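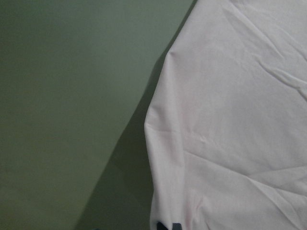
添付1:ピンクの薄手生地、端の丸まりと斜めのしわ

件名:Tシャツをたたむと右側に帯状の重なりが残り、表面にしわが寄る
対象:Istero 半袖Tシャツ(淡いピンク)
作業場所:Dresis 仕上げ室、たたみ台
受付区分:仕上げ・たたみ
状態:対応中(一部解決)

1. 問い合わせ内容
Skotitz向けに出すIsteroの半袖Tシャツについて、たたんだあとの見た目がそろわないとの連絡を受けた。申告は次のとおり。
・右側に縦長の重なりが帯のように残る
・表の面に斜めのしわが出る
・裾の角で生地がたまり、長方形の角が出ない
同じ台で扱っている白と紺では目立たないという。ピンクだけ生地の手配先が違い、Bortolottiの薄手を使っている。

2. 環境
たたみ台は茶色のクラフト紙を敷き、青いマスキングテープで格子の目印を付けたもの。台の高さと照明は前月から変更なし。室内の湿度計は朝の時点で普段と同じ範囲だった。
スチームアイロンは台の隣の区画に1台ある。たたみ台ではアイロンを使わない決まりになっている。

3. 確認したこと
(1)生地の状態
添付1のとおり、生地は平らに落ち着いておらず、細かい波としわがいろいろな方向に出ている。縁は折れ重なって厚みが付き、丸くふくらんでいる。この状態から折り始めると、下側のしわを巻き込んだまま形が決まってしまう。

(2)広げ方
担当者への聞き取りでは、袋から出して台に置き、手のひらで一度なでてから折っているとのこと。白と紺はこれで足りていた。ピンクは生地が薄く、なでた方向にしわが寄って残りやすい。

(3)目印の位置
テープの線を基準に身頃の幅を合わせる手順だが、シャツを置くと線の一部が下に隠れる。中央の縦線は肩側と裾側の両方で見えていないと合わせにくい。聞き取りでは、肩側だけで合わせていた者が多かった。

(4)サイズ表記
袋の表記と中身を照合し、94サイズの束に別サイズの混入はなかった。幅の違いが原因という線は外した。

4. 試した対応
対応A:折る前に霧吹きをして手で伸ばす
しわは減ったが乾くまで待つ必要があり、袋詰めの時間に間に合わない。不採用。

対応B:厚紙の型を身頃に当てて折る
幅はそろった。ただし型を抜くときに裾の角が引っ張られ、しわが戻る。型の角を丸く切り直して再度試したところ改善したが、襟ぐりの近くに型の跡が付くことがあったため保留とした。

対応C:広げ方を変える
肩の縫い目を両手で持って軽く振り、裾から先に台へ下ろす。次に中央から左右へ、最後に裾へ向かって伸ばす。しわの巻き込みが減り、所要時間の増加は1枚につき4秒ほどだった。採用。

対応D:袖側の折り幅を見直す
従来は右、左の順に折り、右の折り幅を広めに取っていた。左右を同じ幅にし、折り終わりを中央の縦線に合わせるよう変更した。対応Cと組み合わせた場合、右側の帯は目立たなくなった。採用。
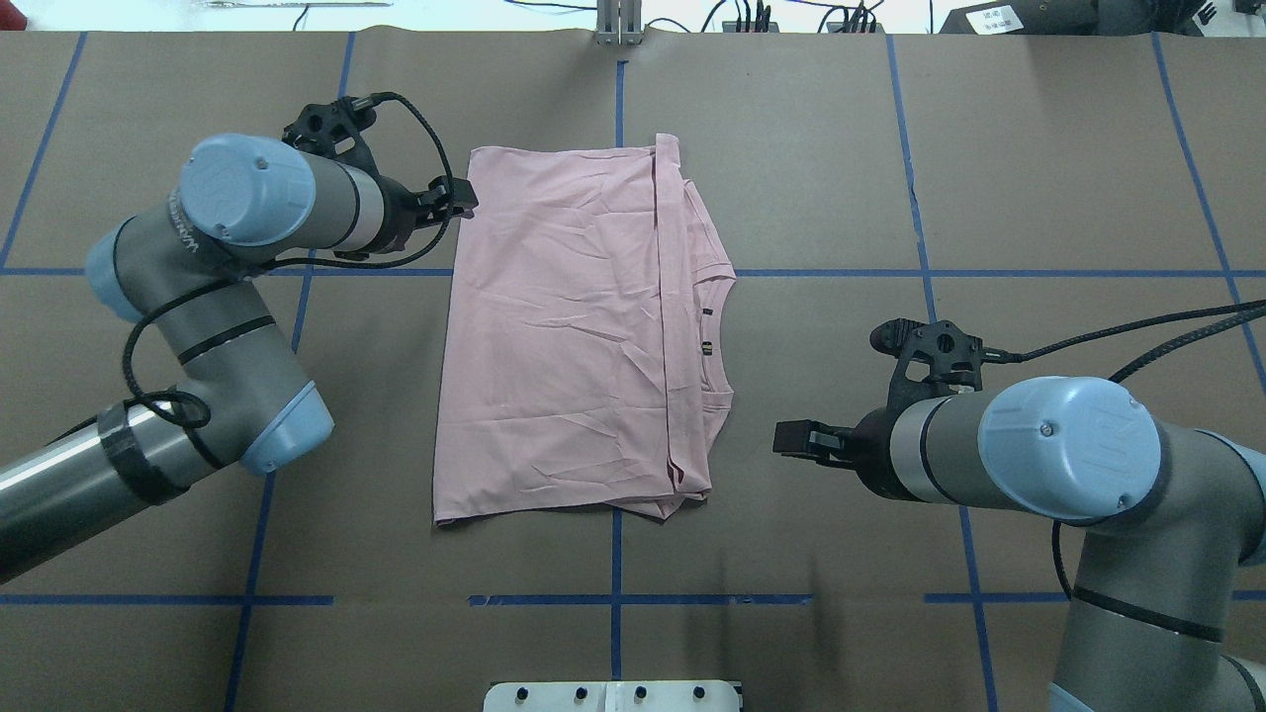 5. 添付2についての所見
ピンクのTシャツを長方形にたたんだ状態。申告のあった3点はいずれもこの1枚で確認できる。
・右側に縦の帯状の重なりがあり、身頃にかぶさっている
・身頃の面に斜めのしわが走っている
・右下の裾で生地が重なってたまっている
襟ぐりの曲線は右寄りの中ほどに出ている。近くに濃い色の小さなタグらしきものが2つあり、上下に少しずれて並ぶ。完成見本では襟を中央に置くため、襟の位置も検品で見る項目に加える。

6. 暫定手順(ピンクのみ)
1)袋から出し、肩の縫い目を持って軽く振る
2)裾から台に下ろし、背中側を上にする
3)中央、左右、裾の順に手で伸ばす
4)縁が丸まっている箇所は指で開いてから次へ進む
5)中央の縦線が肩側と裾側の両方で見える位置に置き直す
6)左右を同じ幅で折る
7)裾の角を整えてから2つに折り上げる
8)表に返し、襟が中央にあるか見る
手順4を飛ばすと右下のたまりが再発しやすい。急ぐときも省かないこと。

7. 未解決の点
・表面のしわは手順どおりでも少し残る。Skotitz側に許容範囲を問い合わせ中。
・Bortolottiの生地が入荷時点でどの程度しわになっているか、反物の巻き方も含めて確認を依頼した。返答待ち。
・クラフト紙の継ぎ目と折れ目が手の動きに引っかかるとの意見あり。次の張り替えで継ぎ目の位置をずらす。テープの格子も同時に貼り直す。

8. 追記
午後4時、暫定手順をたたみ台の横に掲示した。白と紺は従来手順のままで変更しない。
Skotitzの回答が届くまで、ピンクの束は袋の口を閉じずに棚の下段で保管する。しわの強いものは別の箱に分け、隣の区画でスチームを当ててからたたみ直す。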